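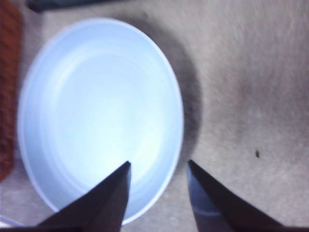 Wrist cam, pointed tips, straddling the rim of the white dish. Exposure as found.

Thursday, gripper bench, continuing from the last entry.

Plan was to finish the fingertip comparison: the Triveteo pointed tips against the Arnaud flat pads, same arm, same wrist camera, same controller. I got as far as the pointed tips and then spent most of the afternoon arguing with auto exposure, so the flat pads get another day in their bag.

Started at 9:40 after homing twice. Homing once should be enough. It was enough in July. The Havent controller now wants a second home after any power cycle or it reports the fingers as closed while they are standing wide open in front of me. I have asked Drorkdale support and they have asked me whether the cable is plugged in.

Firmware on the controller is build 148. Malcolm says 148 fixed the force limit. Malcolm also said that about the previous one.

Rim approach, from above. The idea is one finger inside the dish, one outside, close on the rim, lift. A person does this without looking. The arm does it after looking very hard at the wrong thing. The white inner base blows out under the overhead light, the exposure drops to compensate, and the tips go to black shapes with hardly any detail left in them. The edge finder then has a choice between the rim and the shadow on the right side of the dish, and it likes the shadow. I can see why. The shadow is thicker, darker and asks less of you.

Fixed exposure helps. With auto off and the value locked at 1055 the rim stays put between captures and the concentric steps on the inner wall stop pretending to be extra rims. Going lower loses the outer lip on the bright side. Going higher and we are back to a glowing white lozenge. Leave it at 1055 until somebody moves the lamp, and if you are the somebody, please write it down. (Maxence.)

Depth: the tip that goes inside needs to stop short of the base. I had the standoff at 2 mm and heard it touch, a nice clean tick, which the force log did not consider worth mentioning. Now at 3 mm. No tick. Whether the fix in 148 exists is left as an exercise.

Blur is worse than I'd like at approach speed. The fingers themselves come out passable because they travel with the camera, everything else smears toward the edges. Halving the approach speed below the last waypoint is cheap and I should have done it in the first place. Did not try a shorter shutter, would need more light, see lamp, see Maxence.

Cluttered layout after that, dish geometry is too polite taken alone.

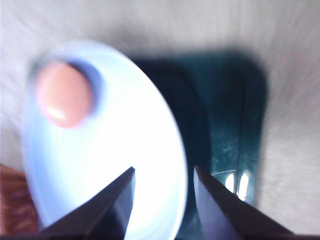 The dark teal container right behind the plate gives the edge finder a really strong boundary, so for once the contrast is on our side. It locked onto the plate edge straight away with the fixed exposure. Then it noticed the highlights on the container, two bright spots, and started offering those as grasp candidates with a confidence I can only envy. Masked anything that small and that bright. Crude, will bite us as soon as we want to pick up something small and bright.

The pink object on the plate gets ignored in rim mode, as it should. It also comes with a bluish halo in the image which the segmenter attaches to it, making it fatter on the right than it has any business being. Not a problem for rim grasps. Will be a problem for picking the thing itself, where the width estimate decides how far the fingers open.

Clearance is the real worry with the pointed tips here. The right finger has to come down where the plate stops and the container starts. The points are narrow enough that I'd try it. The Arnaud pads are a good deal fatter at the end and I suspect they'd want the container moved first, at which point we are tidying up for the robot again. Malcolm will say use a tilted approach. Malcolm can write the tilted approach.

To do:
— flat pads, same exposure, same standoff, same two layouts
— ask Drorkdale about double homing, attach photo of cable, plugged in
— proper width check on the pink object with halo masked out
— find who has the short hex key. It was on the hook at lunch.

Powered down 5:15. Controller reported fingers closed.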